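Quarterly Inspection: Rental Unit, Pamthorpe Block, Villa 2
Inspected by: Naledi Joubert
Period: April
Start: Saturday, 9:40

1. Entry and records
Front door lock and deadbolt: OK
Door closer: Adjust. Slams over the last few inches.
Unit file on site: OK. Appliance cards and the boiler card go in clear sleeves. Do not staple. 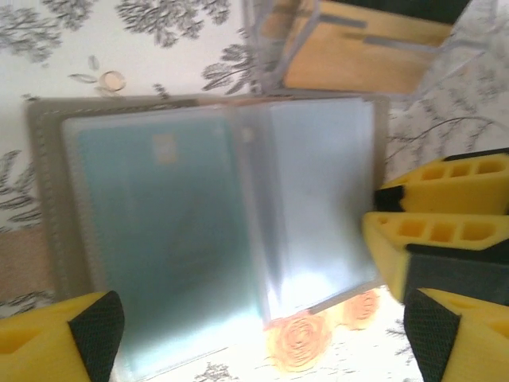

Photo: N. Joubert / Ekholm Property Services

2. Smoke and CO alarms
Hall alarm, test button: OK
Bedroom alarm, test button: OK
CO alarm beside boiler: Replace. Past the date on the back plate.
Comment: Order the same base so the existing screw holes can be used.

3. Electrical
Breaker panel labels: Incomplete. Two circuits unmarked.
GFCI outlet, kitchen: Trips and resets.
GFCI outlet, bathroom: Trips, slow to reset. Recheck next visit.
Extension cords under rugs: None found.
Meter reading: 476

4. Heating and water
Boiler pressure, cold: OK
Relief valve discharge pipe: OK
Hellport wall heater, clearance in front: 700 mm. OK
Under-sink shutoff: Stiff. Work the valve and regrease.
Comment: Light scale on the shower head. Soak and refit.

5. Floors and walkways
Patterned floor: No lifted edges.
Threshold strip, hall: One screw missing.
Stair nosing: OK
Walkway width kept clear: OK

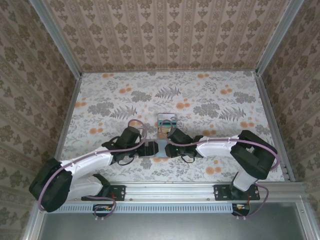
Item 5, patterned floor.

6. Windows and exits
Bedroom window opens fully: OK
Kitchen window latch: Loose. Tighten.
Exit route light: OK after 50 minutes on battery.

Follow-up
CO alarm before anything else. Panel labels and door closer on the same visit. Bathroom GFCI: replace if the reset is still slow.
Signed: N. Joubert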